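Movia brings back the Abella, and the coils finally come cheap

2022-11-20

Good news for anyone who has been nursing an old Abella pod kit through one more winter: Movia is making it again, and the new version keeps nearly everything people liked about the first.

The Abella 2 went on sale at Iditz this week for $40, with a spare pod in the box. It has the same squat shape and the same side-fill port, which you can still manage one-handed while waiting for a bus. The battery has grown to 900 mAh, and charging has moved to USB-C at last. I know a lot of adult vapers who gave up on the original because of that fiddly old charging port, and I count myself among them!

Replacement coils are the bigger story. The first Abella used a coil head that only Movia made, and by the end you were lucky to find a pack anywhere. The new one takes the Unow mesh coil, already sold for half a dozen other kits, at $6 a pack. That's a very welcome change, and older Abella pods can be fitted with an adapter ring if you'd like to keep your existing kit going.

Nana Korletey, who runs the counter at Iditz, had a tester unit for most of October and says flavour was the first thing she noticed. "I put my usual tobacco blend in it and had to check I'd grabbed the right bottle," she said. "It's warmer, and there's more of everything. The draw is a touch looser than the old one, so if you like it tight, close the airflow ring most of the way."

She also passed on a tip about priming. The mesh takes longer to soak than the old cotton heads did, so fill the pod, leave it standing for a good while and start on the lowest setting.
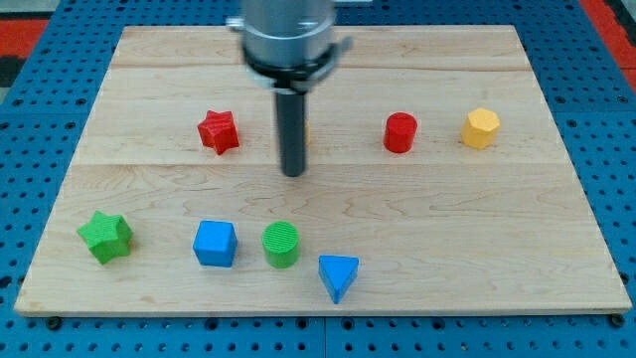 Colours at launch are black, slate and a rather lovely dark green, with the green already running low. Movia's Nhyira Nyarko told me a second shipment is on the water and that a copper finish will follow if the first three do well. Put me down for copper.

Iditz had 124 names on its waiting list before the boxes arrived, and those orders are being filled first. Walk-in customers can still pick one up from the counter while stock holds out. Bring ID, as always, and ask for the adapter ring if you need one, as they're kept out the back.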